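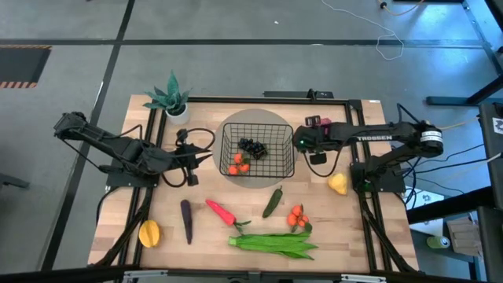 Tumetti play vegetables and fruit, one set
Reviewed on Saturday, June 16, 2018

I bought this set in April from the Surkero web shop, for the play corner in our waiting room. Before it we had the Wirnness set, and I can compare the two a little.

The shapes are good. The star fruit is my favorite, and children ask about it often, because many did not see a real one before. The okra is one bundle, so you do not lose single pods under the chairs. The small orange tomatoes also stay together in a bunch. I like this very much - with Wirnness every tomato was separate and after one month we had almost none.

Colors are mostly close to nature. The chili pepper is a strong red, the pear a soft yellow. The carrot is dark purple, and some parents think it is a mistake. Such carrots exist, but if you want to teach small children the word "carrot", you may prefer an orange one.

What I like less: the grapes collect dust between the berries, and it takes me a long time to clean them with a brush. The paper in the box gives names in four languages, and the print is too small for me.

A basket is not included. I use a black wire one from Demchenko, and it holds the grapes and tomatoes well, but for the whole set you should take a bigger size.

The shop page showed 309 reviews when I ordered, and the delivery took longer than promised. I would still buy the set again. Four stars of five.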